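Jikton Fan Profile Builder: User Guide
Section 5. Setting Up a Celebrity Page

1. Sign in and choose New Profile. Type the actor's name the way the credits spell it. The fans will check.

2. Fill in Height. Jikton takes feet and inches. If three interviews give three heights, enter the shortest and brace yourself.

3. Fill in Net Worth, or leave it blank. A blank field prints "Not known," and so do most of the others if you're careful.

CAUTION: Do not guess at marriages. The Umville server keeps every version of a page, including the one where you married off a soap star to her stunt double. 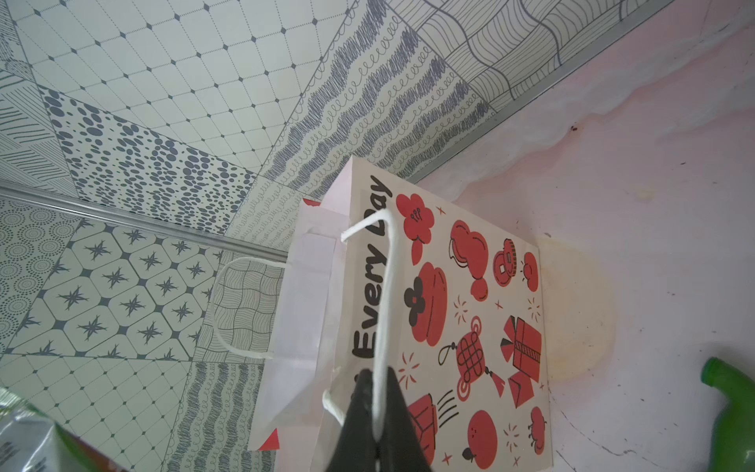
4. Write the biography. The limit is 2,000 characters, and hobbies count toward it. "Enjoys travel and music" is already on 783 profiles, so try for a hobby with some teeth.

5. Pick a theme. Nundholm is plain. Raju has gold borders and loads like a parade.

NOTE: Birthdays are month first. Anyone entered with only a month, say May, gets the first of that month and a cake icon you can't remove.

6. Press Publish. Changes show up after the next refresh.

Comments

tvmad_gran: Step 2 should mention hair. Hair adds 3 inches.

popcornlou: Is the cake icon fixed yet? My page is for a dog actor and he has two cakes now.

Contact the Jikton help desk | © 2019 Jikton | Back to top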